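Two-arm setup keeps losing the hanger when the wrist cables pull — reroute or change the frame?

Asked by Osvaldo Costa
Filed under: Home builds, arms and grippers
Viewed 3,079 times

Hi all, long-time reader, second question ever. I've been building a small two-arm cell in our shared workshop (I get the bench by the window, which is great until the afternoon sun hits) and the goal is pretty modest: take a piece of clothing off a rail on its hanger, move it, put it back on the rail. That's it. No folding, no sorting by color, I'm not that brave.

The frame is aluminum profile with a rail across the top for the hangers and another one down in front that both arms bolt to. The arms are a Wusetti kit, bought secondhand as a pair, with the black wedge grippers that came with them. I added a camera over each gripper. Each camera has its own purple cable that arches over the wrist and then runs back along the long white link, held down with clear ties. Controller side is a Brokine motion board and I'm running the arms from recorded moves for now, with a little correction from the cameras at the end.

What goes wrong: the right arm comes in toward the garment fine, closes fine, and then when the wrist rolls to lift the hook over the rail, it drifts. Sometimes by 2 or 3 millimeters, sometimes by enough that the hook never clears. The left arm does the same moves mirrored and is a lot better behaved, though not perfect. I ran 16 lifts on each side last night and the left only missed twice. The right was so bad I stopped writing it down.

My theory is cable drag. When the wrist rolls away from the link, the arch over the top gets flatter and I can feel it tugging if I put a finger on it. But the guy at the next bench is convinced it's the frame, because if you lean on the top rail you can see the whole thing shimmy a little. 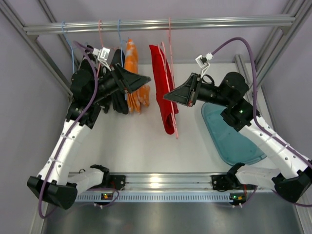
Pesov: are you sure it's either one? I'd want to know what the hanger is doing in the gripper before I touched a single cable. Thin plastic hangers roll in a pinch grip like crazy, mine did it for weeks while I blamed a motor.

Fair point, and I did check that a bit. I put a stripe of marker on one hanger and watched it through a lift, and there's some roll, yes, but I get the drift with nothing in the gripper too. So it's at least partly the arm.

Other stuff I've tried so far. Slowed the wrist to half speed, which helped some. Retightened the bolts on both base plates, no change that I could measure. Swapped the left and right recordings (mirrored, obviously) in case I'd just recorded a sloppy one, and the trouble stayed on the right.

What I haven't done is redo the cables, because I had to cut the ties off once already in November and it took me a whole evening to get everything neat again. If somebody tells me that's the answer I'll do it, I just don't want to do it on a hunch. Has anyone run a camera cable past the wrist on these arms without it pulling? And would you brace the top rail first?

Thanks in advance!! Happy to post the recordings if they'd help.

3 answers

Accepted answer, from benchdog_lou

It's the cable, or mostly the cable, and you already have the proof: drift with an empty gripper, stays with the right arm, gets better when you slow down. Top rail shimmy can't do anything to an arm that isn't touching the rail. It'll matter later, when you're hooking things back on, but it isn't pulling your wrist off line.

Do this before you cut any ties. Unplug the right camera at the camera end, tape the loose end down on the link well short of the wrist, and run the move blind with no correction. Stick a pen in the gripper and a piece of card where the tip ends up. Run it a bunch of times with the cable off, change the card, then put the cable back on and run it again (keep the correction off, otherwise you're comparing two different things). If the dots tighten up with the cable off you have your answer and it cost you twenty minutes.

Assuming they do:

Get a softer cable for the last stretch. Most camera cables have a thick jacket and they're stiff little things. I spliced in a thinner one from the elbow up on mine and that alone got rid of most of it.

Move the last tie back. People put one as close to the wrist as they can because it looks tidy, and then every bit of wrist motion has to bend a tiny length of cable. Give it a couple of inches to work with.

Roll the wrist to both ends of its travel by hand, power off, before you snug anything. The arch should never go flat. If it does, feed more in.

Check your recorded move too. If the right arm starts its roll from closer to the end of its travel than the left does, it'll use up the slack sooner, and "mirrored" doesn't always mean mirrored if the home positions were set by eye.

Leave the top rail alone until that's done. Then brace it, sure, it's cheap.

Comment from Osvaldo Costa: Did the pen test on Fri 7 June. Cable off, the dots are practically on top of each other. Cable on, it's a smear. So I guess I'm cutting ties this weekend — ugh, but thank you! And you were right about home, the right wrist was off by a few degrees. I set it by eye, guilty.

Comment from benchdog_lou: Everybody sets it by eye. Use reusable hook-and-loop wraps this time so you don't hate yourself in six months.

Answer from Cabanatuan Maker Room

We have a similar rail rig and went a different way: we turned the hook lift into a tilt. Tip the bottom of the hanger toward you first and then go up, so the wrist roll is much smaller. Took a while to record but it's forgiving. Also wrap the gripper fingers in something grippy, we used strips cut from a bike tube. Helps with the hanger rolling that Pesov mentioned.

Doesn't fix your cable, but you'd notice it less.

Answer from tomk

had the same thing, was a bad servo. replace the servo

Comment from Pesov: Which servo? And did you test it first?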